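## Why do cats purr?

A cat can purr while it breathes in and while it breathes out. Small muscles in its throat twitch very fast, about 20 times a second or more, and that makes the rumble.

Happy cats purr. So do cats that are scared or hurt — it may help them calm down.
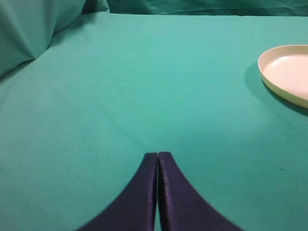 Kittens start purring when they are only a few days old. Their mother purrs back.

If your cat purrs but hides or won't eat, tell a grown-up.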